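4.2 Folding on the bed

We were delighted by how much the bed matters! Of the 153 households in the Curkside and Firkberg diaries, 40 had no table they would fold on, and even those with one often drifted back to the mattress. Shirts were the favourite subject by far. People wrote at length about collars (some of them rather lovingly), and the finish most of them wanted was a flat rectangle, front side up, with the collar showing, as in Figure 3. A fold like that lets you tell one shirt from the next in a drawer, and a printed chest helps even more.

Ó Ceallaigh's earlier work treats folding as the dull end of laundry. Our September diaries tell a livelier story, with 473 entries on folding alone, and several writers called the last press of the hands the best bit of the whole job.

Figure 3. A folded shirt with a plaid collar, near the foot edge of a quilted mattress.
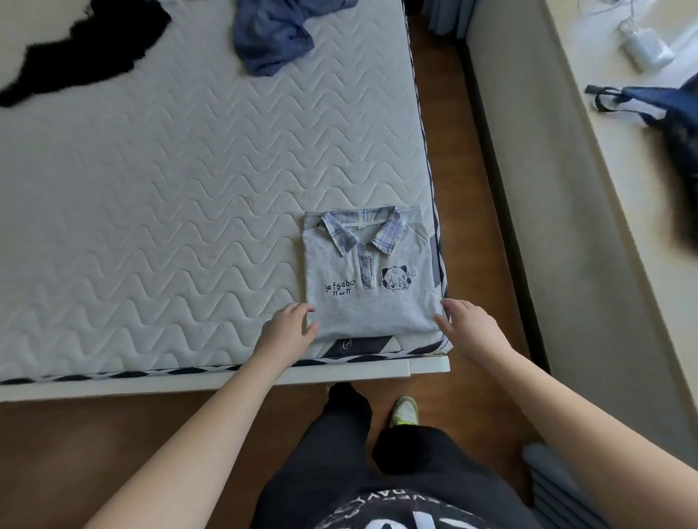
Trousers were another matter, and we turn to them in 4.3.

Last updated 06/10/2020
12 shares | 2 comments
Contact: Imani Dunleavy, Plirkow | Back to top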